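About Us

Hi, and thanks for clicking on the page most people skip! I run Illstead Trail Days, a small tour company that takes people out to the orchards, cider barns and back-road farm stands of the Crabtree Valley. If you've already booked with us you've probably had a long email from me, so you know I tend to go on a bit. Feel free to skim.

I started the company in 2008 with one secondhand van and a folding table. Before that I worked the counter at a cider barn on the Floller road, and every weekend people would come in holding a map they'd printed at home and ask me what else was out here. I'd draw on the back of their map. After a while I was drawing so many maps that I figured I might as well drive.

The first summer was slow. The van had no air conditioning to speak of, and August in the valley is no joke, so we did a lot of our tasting under trees. I still like doing it that way. When the weather's good we skip the indoor rooms where we can and set up outside, and the guests who come back year after year always ask if we're doing "the tree stop" (we are, unless it's pouring).

What we do

Our main trip is the Valley Loop. It starts at the old depot in Illstead, heads north through the Floller orchards, crosses the river at Plako, and comes home along the ridge with the sun going down behind you. We stop at four places for tastings and one for lunch. The order changes with the season - in spring we go up the east side for the blossom, and once picking starts we swing over to the west side, where you can watch the presses running.

We also do a shorter afternoon trip for people who don't want to be out all day, and a walking trip on the Crabtree Ridge path that ends with a picnic. The path climbs 900 feet, most of it in the first hour, so please read the trip notes before you sign up for that one. It's a lovely walk and the view from the top takes in both sides of the river, but I've had a few guests turn up in flip-flops and it wasn't their favorite day.

Private groups are welcome too. We've driven birthdays, reunions, a retired bowling league, and one very cheerful wedding party that sang the whole way back from Plako. Write to us early if you're hoping for a fall weekend, as those go first.
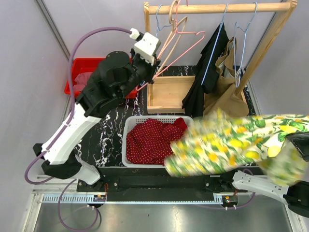 Do I have to like cider to enjoy the tour?

Plenty of our guests don't drink it at all. Every stop on the Loop pours fresh-pressed juice, and two of them make their own pear soda, which I'd take over most things in a glass. There's also the food: cheese at the second stop, hot doughnuts at the third, and a proper sit-down lunch. If you tell us when you book, we'll let the barns know and they'll have something ready for you.

The people we visit

I'm picky about where we stop. Everywhere on our route grows at least part of its own fruit, and I've gotten to know all of these families over the years. Some are big enough to have a gift shop and a parking lot. Others are a barn, a picnic bench and a dog. The smallest place we visit has 124 trees, all of them planted by the same family, and when the year's cider is gone it's gone until next year. The largest sits right outside Plako and can handle a crowd, so that's where we take the bigger groups.

We pay every barn for every guest, on the day. I used to work behind one of those counters and I know what it's like when a full van pulls up, tastes everything and drives off! You're never under any pressure to buy, though. If you do want a case or two, there's room in the back and we'll label it with your name.

How we run things

We're still small and I'd like to stay that way. The old van finally quit on the hill outside Floller and we now have two newer ones, both with air conditioning that works (you're welcome). I drive most weekends myself. Our other drivers all live in the valley and they each have their own favorite detours, so if you've done the Loop once with me and once with somebody else, you may feel like you've been on two different trips.

In 2000 the county put up the brown road signs that mark the orchard route, and a lot of visitors follow those on their own. That's a great way to do it too! The signs miss out a couple of the smaller barns, so stop by our office at the depot and I'll mark them on your map for free. Old habits.

Getting in touch

The office is open in the mornings, every day but Tuesday. If there's no answer we're out on the road, so leave a message and we'll call you back that evening. Email works just as well. Let us know how many of you are coming, whether anybody needs help with steps, and if there are kids in the group, as we keep booster seats at the depot and need to put them in before you get there.

Dogs can come on the ridge walk but not in the vans, sorry.

Page updated 21 March 2026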